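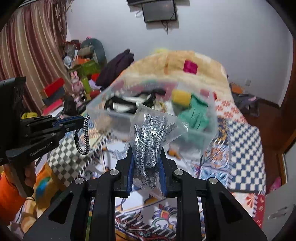 Speckled Twist Cord, Silver-Gray, in a Clear Bag

I've been selling cord out of my back room in Clernden for 11 years now, and this is the one I keep for myself when the stock runs low (sorry!). It's a twisted cord in black, gray and white, all flecked together, so from across the room it looks silver and up close it looks like pepper. Each piece comes folded into long loops in its own clear bag, and you can hang the bag up or toss it in a bin with the rest of your stash.

We call the color Momum. My friend Drita Đorđević named it after her cat and I've never managed to come up with anything better.

What you get

One bundle, 11 yards, one continuous piece. No knots and no joins. If you ever find a join, write to me and I'll send you another one, no need to mail the first one back.

The fiber is a cotton and polyester blend. The cotton keeps it soft in the hand and the polyester stops it from going limp after a wash. It's medium weight, so it'll go through a standard hoodie eyelet, but please measure yours first if it's an older sweatshirt, as I've had a couple of customers get stuck at the second hole. Item number is 419 if you're ordering by phone.

What people make with it

Drawstrings, mostly! Hoodies, pajama pants, laundry sacks, gym bags. It's great for anything that gets grubby, and the flecks hide a whole lot. I did the pull cords on my kitchen blinds with it two summers ago and I still haven't had to wipe them down (maybe I should have, but you can't tell).

Radka Mladenović buys it for the handles on her market totes. She doubles it over and stitches it flat along the side seam, and those bags carry potatoes. I tried the same thing with a single strand and it cut into my shoulder, so do double it.

It also makes a good plain bracelet or a lanyard. For macrame I'd say small pieces only. The twist is fairly tight and it likes to spring back on you, and a big wall hanging would drive me up the wall before it ever got there.

Cutting it

Wrap a bit of tape around the spot first, then cut through the middle of the tape with sharp scissors. If you cut it bare, the strands start to untwist right away and you'll lose an inch or so while you hunt for the tape. Ask me how I know.

For a finished end you've got choices. A tight knot works fine. So does a metal tip, and I sell those separately in packs of 2. A dab of fabric glue rubbed in with your finger will hold for ages too, but let it dry overnight before you thread it. I don't melt the ends on this one. The cotton scorches and you get a brown crusty bit that shows badly on the white.

Washing

Cool wash, hang to dry. It shrinks a little the first time, so if the length really matters, wash it before you cut. Put it in a mesh bag or a tied-up pillowcase or it will wrap itself around every sock you own.

Keeping it tidy

Leave it folded in its bag until you need it. I used to wind mine on cardboard and it came off with a kink at every corner, which is fine for a laundry sack and really annoying on a hoodie. Long loose folds are much kinder. When you've used part of a bundle, fold the rest back the same way, slip it in the bag and write the leftover length on a scrap of paper in there with it. You'll thank yourself in October when everybody suddenly wants gift bags tied.

Other colors

The same cord comes in Doloder (dark brown with cream) and Ríos (two blues and a green). Ríos is out of stock until 13th January. I can put your name on the list, just send me a note with how many you want.

Ordering

Cord bundles go out in a padded envelope and I pack every day except holidays. If you need more than 11 yards in one length, ask before you order! I can often cut it straight from the big spool, but I can't splice two bundles together for you and make it look nice. Samples are free, six inches each, limit three per person.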